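自行车线管内走线换线，快速版

赶时间写的，想到哪写到哪。车是Vunton的旧公路架，铝的，内走线，后变速线起毛了，昨晚断了一股。

先备料：变速内线一根，线管，线尾帽两个，剪线钳（别用普通老虎钳，剪出来是扁的，穿不进去），一截细塑料套管，黄油一点点。

第一步，链条打到最小飞轮。指拨按到底，线才松。这步忘了后面全白干，我忘过。

第二步，先别抽旧线！剪掉线尾帽，把细套管从后面套在旧线上，一直推，从前面的进线口推出来。然后再抽旧线。套管留在车架里，新线顺着走就行。Lise Beaulieu教我的，以前我都是拿磁铁在下管外面慢慢引，弄到半夜。

要是旧线已经抽掉了……那就磁铁吧，或者吸尘器加棉线。棉线一头塞进去，另一头吸，口子用胶带封严实，漏气吸不动。
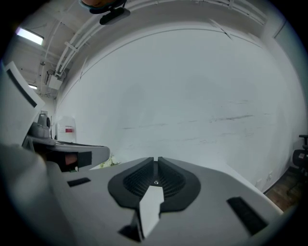

第三步，穿新线。从指拨里头穿，线头朝外，顶到了别硬捅，退一点转一下再送。线头散了就剪掉重来，捻回去没用的。

第四步，线管长度照旧的剪。车把左右打到头不绷就行，宁可长一点。切口磨平，中间的孔拿锥子捅圆在装管帽。

第五步，五通下面的导线座擦干净，抹黄油。螺丝拧紧就好，塑料的，别使蛮力，会裂。

第六步，拉紧，锁线螺丝拧上，线尾剪掉留一指宽，套帽夹扁。然后使劲按几次指拨，新线会松，再重新拉一次。微调旋钮先拧到底再退2圈，留点余地。

调档：从小到大一档一档试。上不去，旋钮往外拧半圈。下不来，往里。限位螺丝没动过就别动它。

补充：

Gonzalo Cantero问能不能只换内线不换管。能，管子没锈没折就行，内线抽出来要是带黑泥就一起换了吧。

刹车线不能这么混用，线头不一样，管子也不一样，买的时侯看清楚。

骑个几天再回来紧一次。前拨下回写。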